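1/19/24

I have been meaning to write about changing jobs in the middle of life for such a long time that I've now changed jobs again, so I had better get on with it before there's a third instalment.

Some of you will remember that I spent eight years on the bookings desk at Sasard, taking calls from people whose ferry had been cancelled or whose caravan was two feet longer than they'd told us. I liked it there. I liked the headsets and the terrible tea and Detlef Wegener at the next desk, who hummed while he was on hold and never once noticed he was doing it. But last August they moved the desk to Lurnden, and I didn't want to move with it, and so there I was at the kitchen table with a CV that still listed my swimming badges.

The first thing I did was send the same letter to everybody. I'm a bit embarrassed to say how many I sent (32, if you must know, and I kept a list on the fridge). I got two replies. One was a very kind no from Teuber, and the other was from a firm that wanted to sell me a course on writing letters. So that was August gone, more or less, and I was feeling rather sorry for myself.

What got me moving again was a long lunch with my old friend Razia Malik, who has been on the other side of the table more often than I have. She read my CV while her soup went cold and asked me what I did all day at Sasard. I said I answered the phone. She said yes, but what did you do? And I talked for the rest of lunch – about the winter the port closed, and rewriting the refund notes so that new starters could follow them, and the man who rang every spring to ask about the same cabin – and she wrote it all down on the back of the menu. Hardly any of it was in the CV. I'd put "good communication skills" and left it at that!

So I went home and started again from the menu. I threw out the swimming badges and the paragraph about being a team player. I put the refund notes near the top, with a line saying what they were for and who used them. I made it fit on a page and a half, and I read it aloud to the cat, and where I ran out of breath I put in a full stop. It took me most of a week and I enjoyed it far more than I'd expected to.

The interview at Truravberg came a fortnight later, and I was so nervous that I got there early enough to walk round the block until my shoes hurt. Benedikt Eichhorn and Mitsuko Onishi did the asking, and they were both lovely, and they had plainly read the thing. 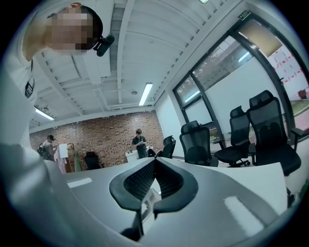 My worst moment was when Benedikt asked why I wanted to leave the phones after so long, and I didn't have an answer ready. I had practised all the clever questions and forgotten the obvious one. I've always been a person who looks down when I'm thinking, and I know the advice is to keep your chin up and smile, but give me a big white table with a nice rounded edge and I will study it very closely until the words arrive. They did arrive, in the end. I said I'd liked helping callers, and that the part I liked best was fixing whatever had made them call, and Mitsuko wrote something down and underlined it.

They rang the next morning while I was hanging out the washing. I start each day now with a list of what went wrong the day before, and my job is to find out why, and I get to pester all sorts of people about it. The tea is better too, though I do miss the humming.

If you're in the thick of it yourself, do ask someone to take you to lunch and make you talk. I've kept the menu, soup stain and all, and it lives in the drawer with the good scissors. Next time I'll tell you about my first month and the business with the stationery cupboard, which Mattes Hollmann says I must get his permission for first.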